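A morning at the Plotley craft and play fair

I have wanted to go to the Plotley fair for years, mostly because other parents talk about it the way my grandfather talked about the sea. It is a craft fair for people who make things with small children, which means it is a fair for people who own a lot of glue and have lost all the lids. We went on 17 September 2022, me and both girls, with a packed lunch that was finished before we had parked.

Parking is in a field. You pay a man in a tabard and he waves you towards the furthest corner, past plenty of nearer gaps. The programme said 2,520 people came last time. I would say most of them came again and were in front of us in the queue for wristbands. The wristbands are paper and the youngest had eaten part of hers by the first tent.

The big tent is where the workshops happen. Pirjo Manninen was running the puppet table, and she was very good at it. Each child got a sock, two buttons and a heap of wool, and she let them get on with it without once reaching over to straighten an eye. I reached over to straighten an eye and was told off by my own daughter. The puppet is called Pemmont, after the glue. He has three ears and lives on the landing now.

Next door was salt dough with Silvan Schnyder, who had made 400 little stars beforehand so that nobody would have to wait for the oven. A sensible man. The children were meant to paint one each. Ours painted one each, then another for every member of the family, then several for a cat we don't have. If you want to try it at home, he uses two cups of plain flour, one of salt and one of water, and bakes them very low for three hours. I have done it since at a higher heat and can report that they puff up like bad pitta.

We skipped the marbling. There was a queue, and I was wearing a pale coat, which tells you how much thought I had given the day.

The music corner was a great success with everyone except the people in the tent beside it. Treasa Ó Gríofa had brought shakers made from yoghurt pots and dried lentils, and drums made from tins with balloons stretched over the top. She had them all marching in a line within a minute or so. I can't get two children to put on shoes in that time. Her tip was to tape the lids of the shakers twice round, and then once more when you think you've finished. I taped ours twice round. We are still finding lentils.

Lunch, then — or second lunch. The food is fine if you like chips. There was a stall called Mac Giolla doing soup and cheese toasties, and the toasties were lovely, though you did have to eat them standing next to the generator. The tea was the colour of a good fence.

In the afternoon there was the long paper. They do this every year: one enormous roll of lining paper down the middle of the hall, and every child who comes in adds something to it. By the time we got there it had 1,165 drawings on it, according to the chalkboard, and a great many of them were of the same cartoon dog. Afshin Mahmoudi, who looks after the paper, told me the ends of rolls come free from a decorating shop if you ask nicely in June, when they clear the stock room. I have written this on the calendar. He also said to put the felt tips in something heavy, so they don't roll off, and I pass that on as the most useful thing I learnt all day.

The shopping part is called Tendudska, for reasons I didn't get to the bottom of, and it's where the money goes. I bought pipe cleaners (a bag far too big), some googly eyes, and a lino cutting set for myself that is still in its wrapper. Pádraig McGrath had a stall of second-hand picture books and let the girls sit underneath the table and read while I pretended to browse. We came away with six. They were 50p each, so I don't count it as spending.

Would I go again? Yes, but I'd go earlier, in a darker coat. Buggies are all right in the hall and hopeless in the field. The loos are round the back of the hall, and there's a proper changing table in the second one along. Tickets go on the fair's own page in June, and under-twos get in free.
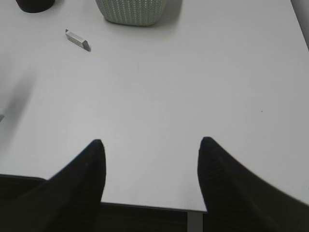
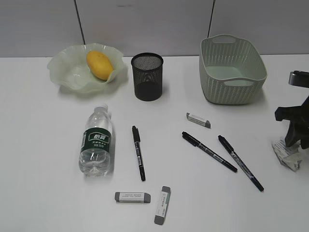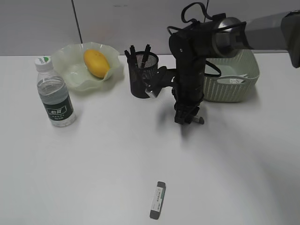
White tabletop, three views. The mango in its wavy-rimmed bowl is in the second and third.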